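Visit to the Riltier test hall, Hurnine
Filed under: Site visits

The Riltier hall opens its doors one Tuesday each October. I had missed the previous two and registered early this time. The building sits behind the old Gimach works and was used for storage until the partitions went in. Floor area is 912 square meters according to the sheet handed out at the desk, of which the mobile manipulation course takes a little under half. The rest is workshop, battery charging and a control room with windows onto the floor.

Our group started at 9:30 with the safety talk. Visitors stay behind the painted line while an arm is powered, and phones go on silent. Alaric Dvorak ran the talk and most of the tour. His family firm, Dvorak, supplies the wall panels and did the layout drawings.

The course is meant to stand in for an ordinary building: corridors, doors, surfaces at table height. Panels are moved between campaigns, so nothing is bolted to the slab. Braces and sandbags hold the walls and pillars up. Dvorak said the hall had tried heavier steel feet and gave them up after the wheels of one platform kept catching on the plates. Pillar positions are surveyed after each rebuild and the map is issued to the teams the same evening.

The arm on show has a two-finger parallel gripper with a camera at the wrist. The demonstration was a pick from a tabletop, a carry through a door and a place on the far side. Between runs the operator closes the fingers fully, and the software takes that position as zero. Payload was limited to 900 grams for the day. The door task is scored separately from the pick, and a run that fails at the door still keeps its grasp points. I think this is sensible, though it makes the totals hard to compare with those from other halls.

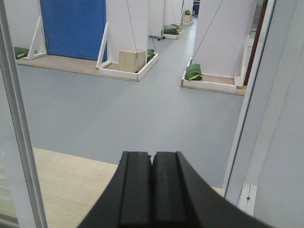
Dolores Boateng asked whether a blue door in a white wall made the problem too easy for the vision system, and said her own site had seen detection drop sharply once the doors were painted the same color as the walls. Dvorak agreed that contrast helps. The hall has a white door in storage and plans to fit it for the next campaign. She also wanted to know if the sandbags were in the map. They are not. Teams have to treat them as unmapped obstacles, and the rules state a clearance of 5 centimeters.

The log for the current campaign stood at 1689 runs when we were shown the control room. Each entry holds joint positions, wrist video and the operator's remarks. Failed runs are kept along with the good ones, and the remarks field was longer on those.

Coffee was in the workshop. Parking is on the Gimach side only, and the gate there closes at 4 p.m. Registration for next October is through the hall's front desk.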